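Waiting for the patch of Zurville

December 2024

3 comments · 2 shares

I bought Zurville in July, when the store said the English version would come "soon". I think everybody who plays games from small studios knows this word. My Japanese is enough for menus and for simple talk between characters, but this is a detective story and the people in it speak like old lawyers. After two evenings I stopped and decided to wait.

Now the patch is here and I have finished the first route. The translator is Ka-ming Chiu, who also did the text of Prakosus, and I recognized the style quickly. The sentences are short and the jokes are changed a lot. In Prakosus this bothered me. Here I like it more, maybe the story is dry and needs some help. The old inspector, Chien, speaks very politely to his cat and very rudely to his boss, and I laughed at this in both languages.

The patch notes say 2,616 lines were rewritten after the first test. I believe it, but some were missed. In the chapter at the harbor the name of the hotel is Bullham in one window and Bulham in the next one. Also the text runs out of the box when you choose the large font – I play on a small screen, so this is a real problem for me.

My friend Chia-hao Chuang has already 100 percent of the endings and he tells me that the third route is the best. He also tells me to keep a save before the train station, and I did not listen, so I had to repeat a long part. The skip button is slow. It stops at every choice, even the ones you have seen before, and there is no setting for this.

The music I can praise without any "but". There is one piano song in the hotel at night, and I left the game open only to hear it while I was cooking.

I will write again when I finish the second route, probably after the holidays. If you know how to make the large font work, please tell me in the comments.

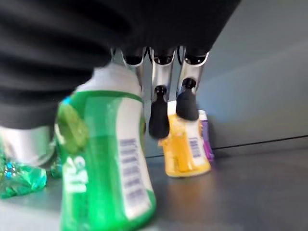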